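How to set ground rules for two arms sharing one table

I've been running a two-arm stacking cell at Larley for a while now, and people keep asking me for our house rules (hi, Agustina!). So I finally typed them up. You'll want your own safety person to look over whatever you end up with, but this is a decent place to start.

Step 1. Give each arm its own side
Draw a line down the middle of your layout and decide who gets what. Ours is left arm, right arm, and one shared spot where the stack gets built. Only one arm goes into the shared spot at a time, and the other one waits on its own side with its fingers open. Write that down before you write any code. I did it the other way around and Hussam Abou Jaoude made me redo the whole thing on a Tuesday afternoon.

Step 2. Mark the shared spot on the table
Put it on the actual surface, where everybody can see it, and make the lines wide. A zone that only lives in the software is no help to a person standing there with a handful of cubes.

Step 3. Sort out your cables
Run each arm through its full reach by hand, power off, and watch the slack. If a loop can get down to the fingers, fix it now. Then do it again at slow speed with somebody on the stop button.

Step 4. Agree on who talks
One person calls the moves and everyone else keeps quiet unless it's "stop." Anybody can say stop, and you never have to explain why!

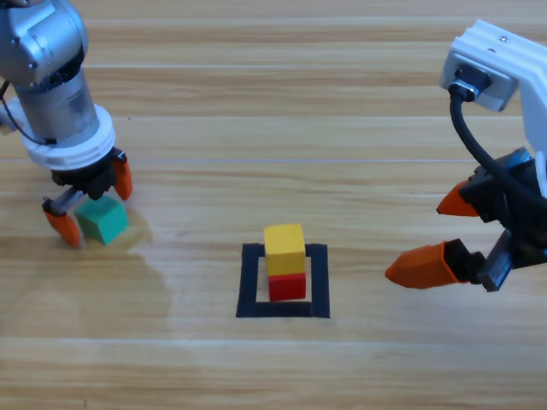
Step 5. Hands out until both arms are parked
Parked means both of them, even if the one you care about is sitting still. If a cube lands crooked, leave it crooked, park, and then reach in.

Step 6. Log every stop
We use a paper sheet with 3 columns: time, which arm, what happened. Our last batch was 577 runs with 16 stops, and most of those were me being jumpy, which is fine. Radoslava Oravec reads the sheet before anybody touches the speed setting.

If you change the fingers or move the square, go back to Step 3 and start over from there.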